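Badusham Hall events programme
Progress report to the Galindo Fund, second reporting period
Sunday, October 25, 2026

1. Position at the end of the period

The period covers the refit of the main hall at Badusham for seated and standing functions, and the first bookings taken under the grant. The refit is complete except for the north cloakroom. Bookings are ahead of the schedule agreed in the grant letter. Spending is within the approved budget on every line apart from temporary power.

2. Capacity and licensing

The premises licence was varied in August. The hall may now hold 300 guests for a seated dinner, with the dance floor laid at the east end. The standing figure is unchanged until the second fire exit has been signed off. The inspection is booked and the certificate will be sent on with the next claim.

The bar licence runs until 1 am. Two enquiries for later finishes were declined. No application for an extension is planned in this grant year.

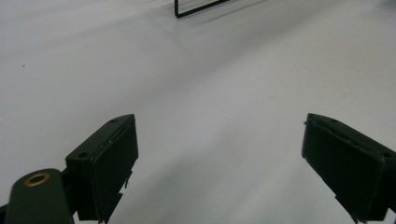 Sound limits have been set at the rear wall and at the boundary with Jillton Road. The limiter is wired to the stage sockets only. Bands bringing their own supply have to be metered by hand, and a clause to this effect has been added to the hire terms.

3. Bookings

Nine private hires are confirmed for the Christmas season, all with deposits paid. Total confirmed attendance for the season is 1,871. Four of the hires are shared party nights, where smaller firms take tables in the same room. These sell more slowly than sole-use nights but bring in more per head at the bar.

The Friday dates went first. Midweek dates are still open, and a reduced room rate has been offered on them to past hirers before general release.

4. Catering

Pusasar Catering holds the contract for the season. Menus were fixed at the tasting, with one change: the hot starter has been replaced by a cold one, as the serving kitchen has a single pass and plates were backing up. Dietary requirements close ten days before each event. Late changes are charged to the hirer.

Glass hire has been moved in-house. The stock bought under the equipment line is stored in the undercroft, in crates, and is checked in and out by the duty manager.

5. Budget

The overspend on temporary power is £3,475. It arose from the second generator, which the original load estimate did not allow for. The estimate left out the heated serving units and half of the stage lighting.
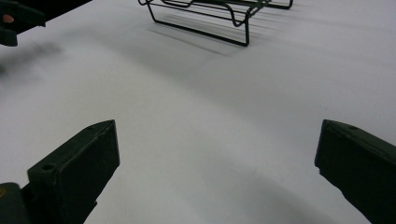 Will the overspend on temporary power mean a further call on the grant?
The amount will be met from the decoration line, where the drapes and table centres came in under quote. No extra funds are requested, but written consent to move the sum between lines is needed before the claim is submitted.

6. Open items

North cloakroom: rails delivered, counter outstanding. A staffed coat check in the foyer will be used if the counter is not fitted before the first party night.

Coach parking: the agreement with the Jillton depot covers evenings only. Daytime set-up vehicles will continue to use the yard.

Cancellation terms: revised wording is with the insurer. Bookings already confirmed stay on the old terms.

The next report will give final attendance and bar income for each event, with the post-event cleaning costs shown as a separate line.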